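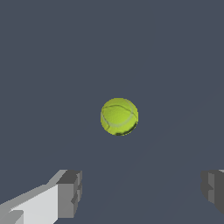

A tennis ball, with the seam curving across the front

How to wash a down jacket at home

Down jackets lose their warmth when they get dirty. Skin oil and sweat make the feathers stick together, and the jacket goes flat. Most can be washed at home, but set aside a whole day for it, mainly for the drying. Check the care label first. If it says dry clean only, stop there.

What you need

A front-loading washing machine
Down wash (I use Grillon, but any soap made for down will do)
A tumble dryer with a low setting
2 clean tennis balls

Washing

Empty the pockets and close all the zips. Look over the seams for small holes and mend them before you start. Dab the collar and cuffs with a little down wash and leave for ten minutes.

Run the empty machine on a rinse to clear any old detergent from the drawer. Put the jacket in on its own, add the down wash in the amount given on the bottle, and choose a gentle cycle at 30 degrees. Keep the spin low — 600 is plenty. Leave out fabric softener. When the cycle ends, run a second rinse. If you still see suds, rinse again.

A wet down jacket is heavy and tears easily. Lift it out with both hands underneath, never by the hood or a sleeve.

Drying

Put the jacket in the dryer with the tennis balls and set it to low. The balls knock the clumps of down apart as the drum turns. It is noisy. New balls can shed a bit of fluff or colour, so tie each one in an old white sock if the jacket is pale.

Every half hour, take the jacket out, shake it and pull apart any lumps with your fingers. My old Rasar jacket takes about three hours. A thicker one may need longer. Hold it up to a window — dark patches usually mean damp clumps, so put it back in.

Hang it somewhere airy overnight before you put it away. Don't store it squashed in a bag.

Updated 10/5/19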